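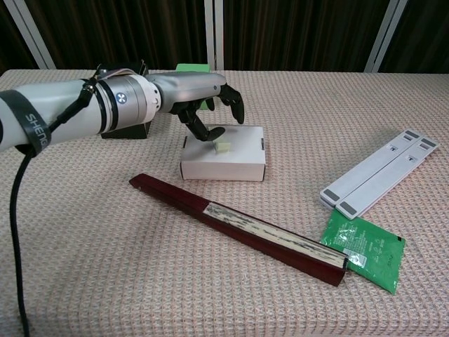
Graziella Donati asked me under my last post whether it makes sense to keep renting at Memura when the rent goes up again in March. Short answer: I'm leaving. Longer answer in this thread.

I've had the same one-bedroom for 5 years. Third floor, faces the parking lot, heat included. The building changed hands last spring and Zaner manages it now.

First thing they did was take heat out of the lease. Second was a monthly fee for the package room. I get maybe one package a month.

The renewal letter came in November 2019, under the door, no envelope. It gave me 30 days to answer. The new rent is $316 more a month.

I called the office and asked if that was a typo. The woman was polite and said it was the market rate. I asked what the market rate was based on and she said she'd email me. She hasn't.

Before you call, read your old lease. Mine says any increase has to come with a list of what's included. The letter had no list. I wrote back and asked for one, and kept a copy.

Ionuț Neagu lives down the hall and got a smaller increase for a bigger unit. He only found out because we compared letters by the mailboxes. Talk to your neighbors.

He asked for a two-year lease and they took some off the monthly. I asked for the same and was told it wasn't available for my unit type. No idea what my unit type is.

So I started looking. Prirmont has cheaper places but the bus stops early. I went to see 2 apartments there. One had no closet in the bedroom. The other one was fine.

The fine one is on the ground floor, gas stove, laundry in the basement. The landlord lives upstairs. He wanted a credit report and a letter from my job. I sent both the same night.

I signed. Deposit is one month. I'll be biking to work when the weather's decent and getting a ride from Conceição Louro when it isn't. I'm paying for her gas.

Still waiting on the email about the market rate. If anyone has gotten their deposit back from Zaner, tell me how long it took.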